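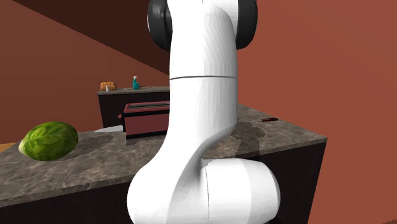 White jointed arm, rendered.

Cuadros Recipe Card Transcriptions

This repository holds typed transcriptions of handwritten recipe cards from home kitchens, together with a small table of ingredients and units. The cards were lent by four families and copied out by Consuelo Grajales and Deisy Ospina. The collection has 1196 cards. Most are in Spanish, a smaller part are in English, and some switch between the two on the same line.

Contents

cards.csv - one row per card, with the full text
ingredients.csv - one row per ingredient line
units.csv - the unit list, with spelling variants
notes.txt - remarks made while typing, in no fixed order

There are no scans in the release. The families agreed to share the words but asked to keep the cards and any pictures of them at home.

Fields in cards.csv

card_id: a number, given in the order the cards were typed. It says nothing about age.
box: the box or tin the card came from, coded A to M (13 in all).
title: as written. Blank if the card has none.
body: the full text, with line breaks kept as a slash.
language: es, en or mixed.
hand: a code for the handwriting, where we could tell. Two people in box D wrote almost alike and share one code.
legible: 1, 2 or 3, where 3 means every word could be read.

How the text was typed

Spelling was left alone. If a card says "asucar" then so does the body field. The corrected form appears only in ingredients.csv, under the column item_std. Crossed-out words are in square brackets when they could be read and dropped when they could not. Words lost under stains are marked with a question mark, one per word as far as we could judge.

Notes in the margins ("too sweet", "double for Christmas") come at the end of the body after a double slash. Phone numbers, street addresses and last names were taken out and replaced with a single underscore. First names were kept if the family said yes, and changed to an initial if not.

Socorro Restrepo read a set of 800 cards against the originals. The rest have been typed once and not checked. The column checked in cards.csv shows which is which.

Units

Cups and spoons are the hardest part. A "taza" in boxes A through C was one particular coffee cup, smaller than a measuring cup, and we did not try to convert it. "Pocillo" is listed as its own unit. Oven heat is often given only as low, medium or hot - these stay as words. Cards that say "the usual amount" have an empty quantity and the flag usual = 1.

Known problems

Box F has several copies of the same arepa recipe with small changes. We left all of them in.
Ingredient lines written as a paragraph were split by hand, and the splits are uneven.
Commas in quantities can mean a decimal or a pause. Check the body before you trust the number.
The hand codes in boxes J and K were done by two different people and should not be compared.

Use

You may use the text for study, teaching and cooking. Please do not print whole boxes as a cookbook without asking. Two of the families are putting together their own.

Changes

June: fixed accents that broke on export, added units.csv, merged two titles in box H that were one card written on both sides.

Corrections can be sent to Nayeli Pacheco through the issues page. Give the card_id and the line. She goes through new ones on Tuesday evenings.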